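Nollirstead open day - hand-held gripper demo
Forum: End effectors and tooling

jatik_user65
Went to the Nollirstead open day on Friday. The main bench was the hand-held gripper, two padded fingers on a bracket, operated by whoever is holding it. Task was moving food containers on and off a wire rack. Inatus say they have 485 recorded runs of it so far. My interest is the pads. Jaw gap is generous, but the covering is fuzzy, foam or felt, and it is shedding at the edges.
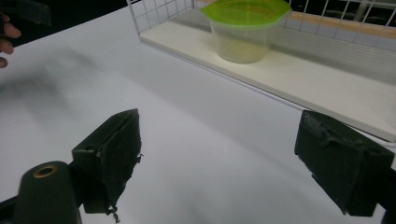

Posted by jatik_user65 | Bench 2 | November

Note the frayed threads at the bottom of the left pad and the fold across the top of the right one. I would have changed both before letting visitors in.

hinojosa_tools
Disagree. Scuffed fibre grips smooth plastic well enough. The pads on our own unit looked like that after a month and we kept them on until cycle 778. The fold would bother me more - it shifts the contact point.

C. Ventura
A loose thread can end up between pad and lid, and then you are measuring the thread. The lid in that photo has a flat rim that overhangs slightly. Small target. I'd want a clean pad face.

hinojosa_tools
Only if you grip at the rim. Take it by the body.

C. Ventura
The body tapers towards the base. Close on it low down and it tends to ride up.

jatik_user65
They did both on the day. Rigoberto Villalobos ran the afternoon session and took it by the body each time I watched. No drops while I was there, but I left before the end. He didn't give a pad change interval when I asked.

shorestock
Was the rack fixed to the table? Ours walks if you catch the wire.

jatik_user65
Didn't check. It has a flat white board as its base, so it may be heavier than it looks.

hinojosa_tools
Pad thickness?

jatik_user65
Not on the handout. I've emailed them.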